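Skedivville updates weight rules for shelving sold in the city

Monday, July 23, 2018

Retailers in Skedivville have until the end of March to put a load rating on every freestanding shelf unit they sell, under a labeling rule adopted by the city's consumer products office. The rule covers units sold assembled or in kit form and applies to both new stock and floor models.

The label must give two numbers: the maximum load per shelf and the maximum load for the whole unit. Until now, sellers could print either one. The office said many buyers multiplied the shelf figure by the number of shelves and ended up with a total well above what the frame could carry.

Testing will be done at the Preltby materials laboratory, which already handles ladders and step stools for the city. Each model is loaded evenly to its stated limit and left for 60 hours. A shelf passes if it does not sag beyond the set limit and returns to flat once the load is taken off. The frame is then pushed sideways at the top corner with the shelves loaded, and again with the shelves bare. Welds and corner joints are checked after each push.

Tall, narrow units have to meet a separate stability requirement. Any unit that tips during the side test must be sold with a wall anchor in the box, along with screws suited to wood studs. Anchors for masonry or hollow walls may be sold separately. The instructions have to show where the anchor attaches to the frame.

Shelves rated at 35 pounds or less will carry a light-duty mark. Those rated at 100 pounds or more will need a second sample tested from a different production batch. Garage and warehouse racking with a total rating above 300 pounds falls under the existing commercial code and is not affected.

Loletti, which sells flat-pack storage from two stores in the city, said it had sent its first models to Preltby and expected to change the wording on most of its cartons. The company said its current ratings assume the load is spread across the full board and that the new label will say so.

Ruiz-Ortega, a supplier of wire and mesh furniture, asked the office for a longer transition period for discontinued lines. The request was turned down. Discontinued units may still be sold after the deadline if the seller attaches a printed label, but a handwritten tag will not be accepted.

Units bought before the rule takes effect do not need to be relabeled. Owners who no longer have the instructions can ask the seller for the rating by model number. The office advises placing heavier items on the lowest shelf and retightening bolts after a unit has been moved. 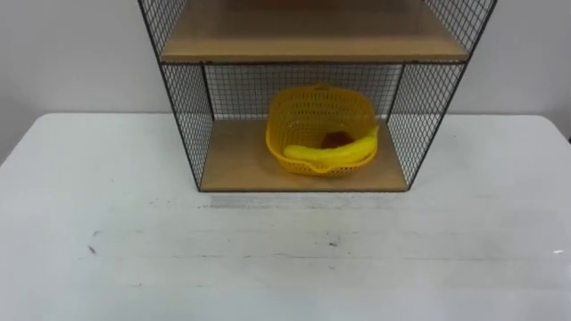

A freestanding shelf unit with a black metal frame, wire mesh side panels and wooden shelves.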